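Kirstin Baxter
Maple board, glued up from strips, now on the blue table. A thread on how it got made, for the people who asked about edge gluing.
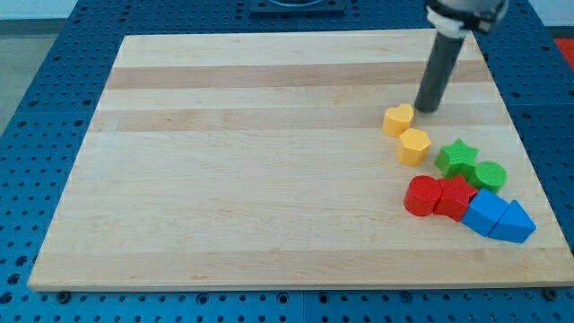

Mikberg, 9/23/24

The wood is hard maple from Cowie, the yard out past the rail crossing. I bought it as shorts, the leftover lengths they sell off the rack by the door. Shorts are a good way to buy maple if you don't need long pieces.

Shorts never match in color. These came from different trees, and you can tell. Most of the board is a pale honey shade. Toward the back there are two darker tan stripes, one a little below the other.

I moved those dark ones around on the bench for a good part of an evening. I tried them in the middle and it looked like a racing stripe. I tried one on each edge and it looked like a picture frame. Off to one side was the version I kept.

If you are laying out strips, do it under daylight or the light the board will live under. My bench lamp is yellow and hides the difference between cream and tan almost completely. I laid it all out again in the morning and swapped several pieces.

Mark the layout once you like it. I draw a big pencil triangle across all the strips. If one gets turned or goes back in the wrong spot, the triangle is broken and you see it right away.

Milling. I flatten one face, then square one edge to it, then plane to thickness, then rip to width. Same order every time. Leave the strips a bit thick at this stage.

After ripping I let them sit overnight with scraps between them for air. One strip bowed and got replaced. It would have pulled the whole panel with it.

Edge joints: I plane them by hand in pairs. Fold two neighbors together like a book, clamp them in the vise, and plane both edges at once. If the plane is slightly off square, the two angles cancel out when you open the pair back up.

Test the joint dry. Stand one strip on top of the other with a light behind. Any line of light means go back to the plane. Maple doesn't compress the way pine does, so clamping harder will not close a gap for you.

Glue is plain Tirnier wood glue, the yellow one. I spread it on one edge with a cheap brush, thin but with no dry spots. You want a row of small beads along the joint when the clamps go on. If it's running down onto the floor, that was too much.

I glue up in 3 stages. Two halves first, then the halves to each other. The third stage is a narrow strip on the front, added later when I decided the board needed to be deeper. You could do it all in one go, but open time is short in a warm shop and I get rushed.

Clamps alternate over and under. Cauls across the ends with packing tape on them so they don't become part of the board. Snug, then check the faces are level with your fingertips, then tighten.

Scrape the squeeze-out when it's rubbery. Too early and you smear it into the grain. Too late and you are chipping at glass and pulling out splinters of maple with it.

I gave it a full day in the clamps. The bottle says less. I had other things to do anyway.

Flattening after glue-up: hand plane straight across the strips first to knock down any ridges, then along the grain. Maple tears out if you look at it wrong. A sharp iron and a light cut will handle most of it. Where the grain reversed on one of the darker pieces I went to a card scraper.

Someone will ask about sandpaper. For a work surface I stop early. I know people who go to 2000 grit on a tabletop, and it does feel nice, but on maple I can't see the difference from where I stop, and a very polished surface takes oil poorly.

Ends were cut last, after everything was flat, with a track saw and a piece of tape on the line. Then a small chamfer on the edges. Without one, the corners of a maple board dent the first time you lean it against something, and they catch on sleeves.

Finish: I haven't settled this. I have a can of Plaltiren oil that I like on cutting boards. It warms the color quite a bit, and I like how pale this is. Test piece is on the windowsill. If you have used a water-based finish on maple for a bench surface, tell me how it held up.

Now the table. Blue metal, with a grid of round holes over the whole top. It's good for holding things down and not much good for anything small. Screws go in the holes. Pencil stubs too. I have a magnet on a string for the screws.

That is most of the reason for the board. A smooth wood surface on top of all those holes means you can set a small part down and find it again. Wood is also kinder to whatever you put on it than bare metal.

The hardware holding it is small and sits at the front corners, so it stays out of the way.

One thing to watch if you fasten solid wood to metal. The metal stays the same width all year and the wood does not. Maple moves across the grain with the seasons. Give the fixings a little slack in that direction, a slotted hole or an oversized washer, or the board will cup or split along a joint.

I'll know more in December, when the heat has been on for a while and the air in here is dry. I wrote the width on the underside in pencil so I can measure it again.

Keir Ritchie asked why not plywood. Fair question. Plywood would be flatter, cheaper and done in an afternoon. I had the maple, and solid wood can be planed again when it gets beat up. Good birch ply is a perfectly sensible answer to the same problem.

He also asked about a single wide plank. Wide maple costs a lot and a wide flat-sawn plank likes to cup. Narrow strips glued together stay flatter if you pick them with some care. You also get the stripes, which people either like or don't.

Cost: the shorts were cheap, the glue I had, and the sandpaper was what was left on the roll. Most of what went into it was waiting for glue.

For anyone keeping shop notes like I do, this is entry 3660 in the notebook. The numbering goes back to my old shop and includes things like "sharpened chisels," so don't be impressed.

Things I would do differently. I'd buy one or two extra shorts so there is a spare in each shade. And I'd plan the depth properly at the start, which would have saved the third glue-up.

Wood left over: 8 offcuts, all too short for another board. I'm thinking push sticks, or a small mallet head if I laminate them. Free to anyone in Mikberg who wants them first. Message me and I'll leave them in a box by the side door.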